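Kevetti Facilities > Inspections > Open Workshop > Ceiling, Lighting and Air

Open Workshop, Najafi Building - Monthly Checklist with Comments
Round: December, before the morning shift
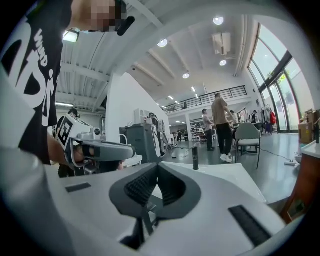

Workshop ceiling, with round recessed lights and the wall-mounted air conditioner.

1. Round recessed lights - OK. Wipe the trims at the next cleaning.

2. Rectangular fluorescent fixture - OK. Check the hangers again next month. Tube is on the 4,000 hour replacement list.

3. Linear lights toward the rear - OK. Switched from the panel by the back door, breaker 11. Label is faded, new one needed.

4. Corrugated ceiling panels and beams - OK. No stains found on the walk. Dust on the beams, left for the Clirkonden crew.

5. Air conditioner - ACTION. Filter due. Order under part list item 43. Keep the floor under the unit clear on the day so the ladder can go up.

6. White partition wall - OK. Pushed by hand at both ends, no movement. Nothing to be leaned against it.

7. Walkways - OK. Keep 30 inches clear on both sides of the partition.

8. Exit door - ACTION. Closer is slow. Reported to Jikanau on Thursday, waiting for a date.

Items 5 and 8 stay open until signed off on the next round.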